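### 4.2 Comparação das garras na tarefa de limpeza

As garras Grorko e Fatow foram avaliadas na mesma célula bimanual, com os dois braços fixados a um trilho comum e o controlador Lindsay inalterado entre as séries. Cada garra executou 200 tentativas de preensão da esponja. A disposição dos objetos sobre a mesa de madeira é apresentada na Figura 3.

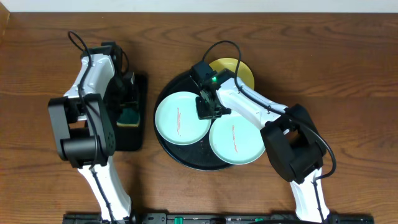 **Figura 3.** Célula bimanual: braço esquerdo junto à bandeja retangular com a esponja; braço direito sobre a bandeja redonda com os pratos.

Uma preensão foi considerada válida quando a esponja permaneceu entre os dedos durante todo o deslocamento até o prato. O tempo de ciclo mediano foi de 2780 ms com a Grorko e de 2330 ms com a Fatow. A diferença concentra-se na fase de fechamento — o deslocamento livre foi idêntico nas duas séries. Com a Fatow registraram-se 22 falhas, a maioria por contato prematuro dos dedos com a borda da bandeja. A anotação das falhas foi feita de forma independente por R. Lau e G. Rutherford; as divergências foram resolvidas por revisão conjunta dos registros de corrente dos servos. O efeito da rigidez da esponja é tratado na Seção 4.3.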